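Packing bench notebook, Drestasgate
June, entry started 8:40

Carton trial, shoe returns line. Carrying on from the Hesinthorpe batch. Elias Ghanem wants a decision on whether returned pairs can go back out in the maker's own box or need to be moved to the plain Calta carton.

State of stock at start of entry: 579 returned pairs logged, of which 69 have a box too damaged to consider. Those 69 go to Calta cartons whatever we decide. The rest have the original box in usable or near-usable condition.

Grading, as agreed with Elias:
A - corners square, lid hinge sound, no tape marks on the outside.
B - one soft corner or a light crease on the lid. Acceptable for resale inside an outer bag.
C - hinge torn, panel punctured, or tape has lifted the face paper. Recarton.

Had trouble separating B from C on hinged lids. A crease along the hinge line looks bad when the lid is open but closes up fine. Changed the test: close the lid, lift the box by the lid edge, hold for a slow count. If the hinge paper splits it is a C. If it only whitens along the fold it stays a B. Went back over the morning's Cs with this test and moved a few up. Old grade struck through on the tags, new one written next to it, initials on both.

Tissue: the Polat sheets are too stiff for knit uppers. They spring back and push the lid up at the toe end. Went to half a sheet, crumpled by hand, toe only. Lid sits flat. For molded or patent shoes a full sheet is still fine, and it needs to go between the pair as well as in the toe, or the gloss finish picks up rub marks from the other sole.

Order of work, current version:
1. Check both shoes against the tag (size, left and right).
2. Brush the soles. Wipe glossy uppers with the dry cloth only.
3. Tuck laces inside. No bow.
4. First shoe in on its sole, toe to the right.
5. Tissue.
6. Second shoe in, toe to the left.
7. Close lid, check it sits flat, grade sticker on the end panel.

Step 4 used to read "on its side". With low-cut knit shoes either way works, but on its side the heel counter gets pressed when boxes are stacked. Stack test with 2 boxes on top overnight showed a dent in the collar of the lower pair. Repeated with the shoes on their soles, no dent. I have not tried a taller stack. 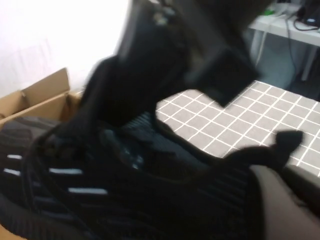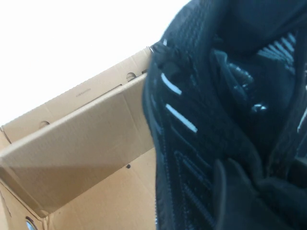
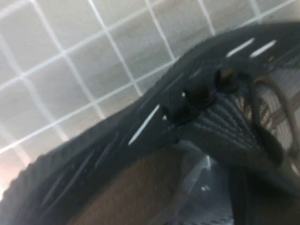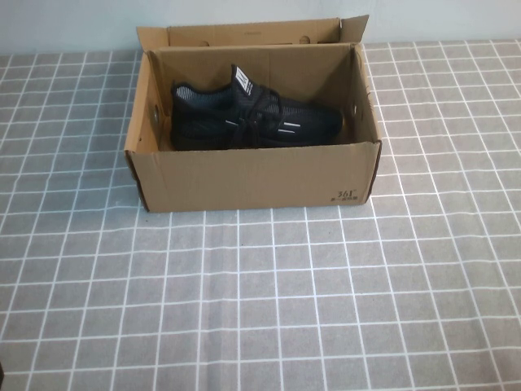

Ventilation holes are the remaining question for the recarton decision. The Calta carton is solid on all sides, and pairs packed into it after brushing had a stale smell when opened a week later. Pairs kept in vented boxes from the same batch did not. The 361° box, open with one black sneaker resting on its sole, toe to the right, has a small oval opening in each side wall and two round ones near the top of the lid flap, and I would like the Calta replacement to have at least the side pair. A hole midway up the wall should stay clear of the tissue at half a sheet. Holes in the lid are less useful to us, as they are covered once boxes are stacked flat. I asked Calta for a price on a punched version, minimum run 1,000. They want a drawing with hole centers measured from the base fold, not from the top edge.

Weight difference between the punched and solid board can be ignored. Crush strength can't. Need a proper side load test on both before we order, same board grade, same humidity. The press at Hesinthorpe goes up to the load we need; the one here does not.

11:15. Second note on grading. Faint print on the inside of a lid flap is not a defect. It had been marked as ink transfer on several tags. Corrected.

To do:
- Drawing for Calta, side holes only.
- Book the press at Hesinthorpe.
- Ask Polat for a lighter tissue, sample pack first.
- Elias to sign off the lift test before it goes on the wall sheet.
- Replace the brush at station 2, bristles are splayed and it is leaving marks on white midsoles.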